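The Long Road Back to the Front Row

By the time the floodlights come on at Duggan Park, Gladys Nyaga has already been there for an hour. She likes to walk the field before anyone else arrives, checking the soft patch near the south goal line and moving the tackle bags out of the shed. She is 34, plays loosehead prop for Uvden, and has started more matches for the club than any other woman on the current roster.

In August she will play her first competitive match in 289 days. The gap was caused by a neck injury, the kind that front-row players talk about quietly. A scrum went down against Drustell late in the season, and Nyaga came out of it with no feeling in two fingers of her left hand.

"I finished the game," she says. "I shouldn't have. I told the physio I had banged my elbow, and she believed me until I couldn't tie my shoes."

The scan showed a damaged disc. Surgery was discussed and put off. For the first three months she was not allowed to lift anything heavier than a bag of groceries, and she kept away from the club for most of that time. Watching other people scrum made her angry, and she did not want to be angry around teammates she liked.

Uvden struggled without her. The pack had been the strongest part of the side for several seasons, and opponents who used to kick the ball away from it started choosing scrums on purpose. The club lost five of its last seven matches and finished one place above the relegation spot.

Genalyn Espiritu took over as forwards coach that winter. She had been a hooker at Sonlow and retired with 101 club appearances, most of them alongside front rows that were smaller than the ones they faced. Her teams survived on timing and body position, and she set out to teach Uvden the same way.

Her first decision was unpopular. She took live scrums out of training for six weeks. Players worked in pairs, then in threes, holding a low position for ten seconds at a time with their backs flat and their feet where she told them to put them. Anyone who lost shape started the set again.

"They were bored, and they let me know it," Espiritu says. "But I had a second row who had been pushing with her hips too high since high school. You can't fix that at full speed."

Nyaga heard about the new sessions from a teammate and asked if she could come and watch. Espiritu said she could come if she was willing to work. The doctor had cleared her for light resistance by then, so she joined the pairs drill with a 19-year-old who had only just moved up from the junior side.

The early weeks were hard on her pride. She had always relied on strength, and now she was told to use very little of it. Espiritu moved her inside foot back by a few inches, changed the angle of her bind, and asked her to breathe out on the engagement instead of holding her breath. Nyaga says the last one took longest to learn.

She also had a neck program to follow at home, 20 minutes in the morning and 20 at night. She has completed 166 of those sessions since the spring and missed four, all of them when her son had the flu.

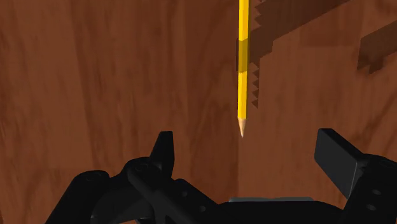
Contact came back slowly. First there was the sled, then one-on-one work, then a three-against-three scrum in June with Espiritu crouched beside it, ready to blow the whistle. The front rows went down cleanly, held, and came up again. They did it eight times that evening. Nyaga went home, iced her neck as a precaution, and slept badly because she kept going over it.

The club expects a decent crowd for the opening match. Last season's best home gate was 886, for the visit of Drustell, and the fixture list has sent the same opponents back for the first weekend. Nyaga noticed that as soon as the schedule came out. She says she has no hard feelings about the collapsed scrum and has spoken to the prop who was opposite her that day. They both thought their own footing went first.

Espiritu has not said whether Nyaga will start. The 19-year-old has had a strong preseason and held her own in both warmup games, and the coach is considering using the two of them for a half each. Nyaga would prefer to start, but she has told Espiritu she will take whichever half she is given.

Training ends a little after nine. The backs leave first, as they usually do, and the forwards stay for one more set of binds against the sled. Espiritu calls the cadence, and then calls it again after someone goes early. Nyaga resets her inside foot, checks it, and gets down for another one.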